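Starkix Expense Register for Universities and Colleges

Product code and pricing on request
Supplied by Vindeo

Overview

Starkix is a travel and expense register for tertiary institutions. It records claims, checks each one against the institution's own travel rules, and produces a publishable summary for council and the public. It replaces paper forms and shared spreadsheets. It does not replace the finance ledger.

How claims are checked

Rules are entered once by the finance office and applied to every claimant, including senior executives. A claim outside the rules is held until a second officer approves it and records a written reason. The reason stays attached to the claim and cannot be edited after approval.

Each claim passes through 4 stages: lodged, checked, approved, paid. The date and officer are logged at every stage.

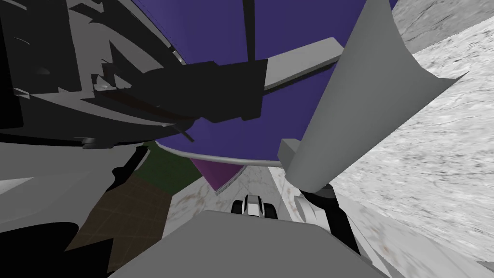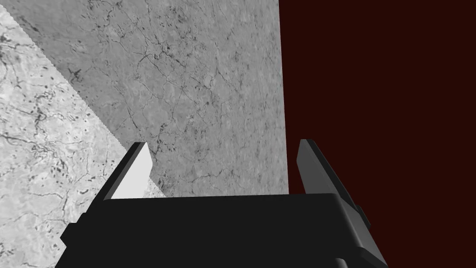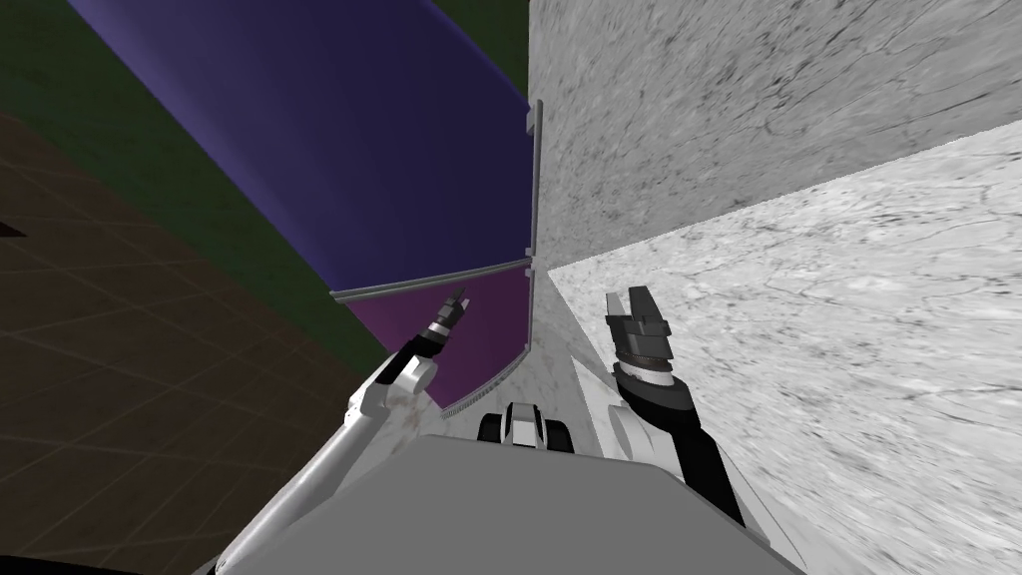
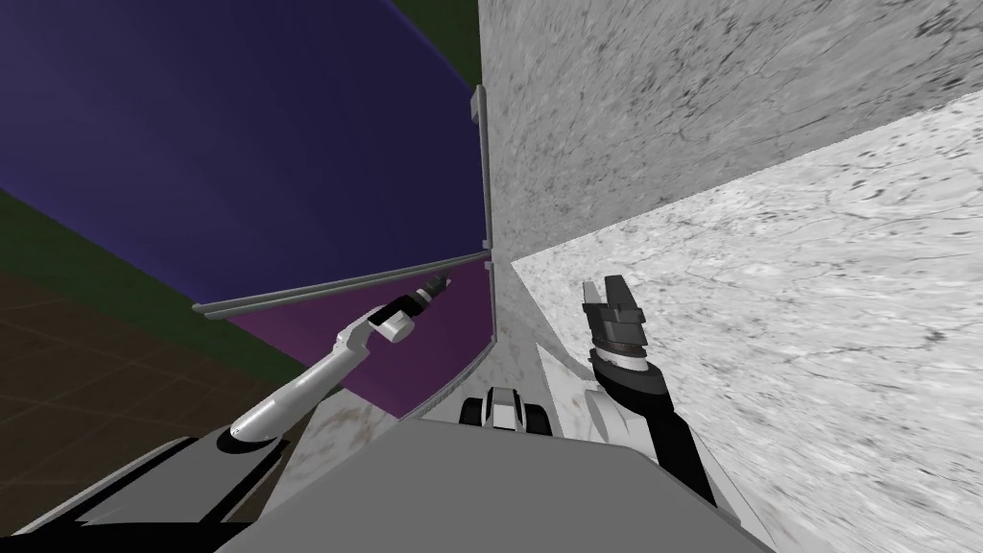 Specifications

Licence: per institution, unlimited claimants
Approval levels: up to 3
Rule sets: up to 40 (by faculty, grade or funding source)
Records kept: 10 years, then archived or deleted by the administrator
Export: CSV, PDF
Ledger connection: Samoleo connector, sold separately
Access: current web browsers; no separate phone app

Public reporting

The disclosure report lists fares, accommodation, meals and hospitality by office holder. Home addresses and bank details are removed before export. Institutions may publish quarterly or yearly. Reports already released are locked, and any correction appears as a dated note under the original entry.

Set-up

Existing records can be loaded from a spreadsheet using the Mujić template. Columns must match the template exactly. Rows with a missing cost centre are rejected and listed in the import log.

Training is delivered online to finance staff only. The October intake is full. Later sessions are booked through the licence portal.

Known limits

Foreign currency claims use the rate on the receipt date. Split funding across more than one institution is not supported.

Technical enquiries: Ovidiu Marinescu, product support, Vindeo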